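ellden-signals: README

Read this before you download anything. The set is small, it was made in a shared garage by two people who disagree about most of it, and it does less than the talk in the Friday workshop would have you believe.

What it is

Stills and short clips from a dashboard recorder, plus hand labels, used to build a box that tells a driver which traffic light applies to their lane and whether it is red. The box is called Ellden. It doesn't steer and it doesn't brake. It beeps, and on a bad day it beeps at nothing.

We built it in the Tzavaras, a rented unit with one good bench and poor heating. Rosalba Santoro did the housing, the wiring and most of the driving. I (Despina Fragkou) did the labels and the scripts, and I wrote this file, so the grumbling in it is mine.

What's in the download

2329 stills, all labelled by hand
66 clips, none labelled
labels.csv, one row per signal head
splits.txt, which stills are for training and which for testing
notes.txt, our arguments, lightly tidied

The clips are there because people asked. I would leave them alone until somebody labels them properly.

Label fields

state: red, amber, green, off, unknown
facing: toward, side, away
shape: round, arrow, other
mount: fixed, temporary, unsure
applies: yes, no, unsure

"applies" is the only field that matters for the job and it is the weakest. Rosalba and I labelled the same 50 stills separately in February to see how often we agreed on it. We agreed less than I'd hoped, and the worst were the junctions with roadworks. If two people who had both driven the route can't settle which head is theirs, I don't see why a small network on a second-hand board should be trusted to.

A head with no lamp lit is "off". A head seen from the side is "unknown", even when you could guess from its neighbours. Rosalba thinks this throws away good information. I think guessing is how the earlier set we tried, Dravow, ended up calling half its side-on heads red.

How well it works

The first version scored 95 per cent on "state" and we were pleased for an evening. Then I looked at what it had been tested on. Nearly all of it was one big red lamp, straight ahead, in good light. Anything scores well on that. The test split was redone afterwards so that no stretch of road appears in both halves, and the number dropped. I've left the new number out on purpose, as it moves every time we fix a label, and people quote numbers without reading the rest.

Known trouble

Brake lights. It likes them far too much. Queues at a red are the worst case, with small red lights at every height, and a high brake light on a hatchback is close enough to a distant signal to fool it.

Bonnet reflections. There is an orange shape reflected low down in many stills. We mask the bottom strip before training. If you train without the mask, expect the model to learn our car.

Temporary poles. They get moved. Anything that leans on a map of where the signals ought to be will go wrong, and that includes Ellunia, the lane-matching script we began with and have since dropped. The code is still in the old folder if you want to see how.

Arrows. A lit left arrow and a lit round lamp are both "red" under state. You need "shape" as well before you can say anything about your own lane.

Weather. Mostly dry, mostly clear. I make no claim about rain, snow or low sun.

Two stills from the set, both with red signals in them:
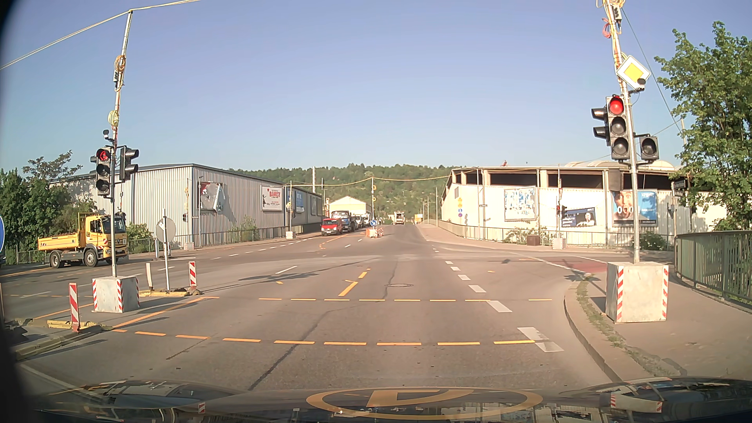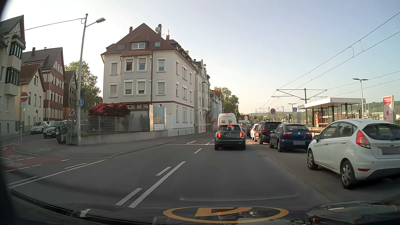

Things we won't do

We won't add a mode that tells you to go. Rosalba wants one, it would take an afternoon, and I have said no each time. A false "red" is a nuisance. A false "green" is a crash with our names on it.

We also won't take stills from other cars until somebody writes down how their recorder was mounted and what was reflected in the glass. We accepted one batch without that and spent longer cleaning it than we would have spent driving.

Using it

Number plates must stay blurred in anything you publish. If you find one we missed, tell us which still and we'll pull it. Learning, tinkering and arguing are all fine. Please don't put it in a car and rely on it.

Label corrections are welcome as a changed row in labels.csv with a line saying why. "The model disagrees" has been tried as a reason, twice, and both rows stayed as they were.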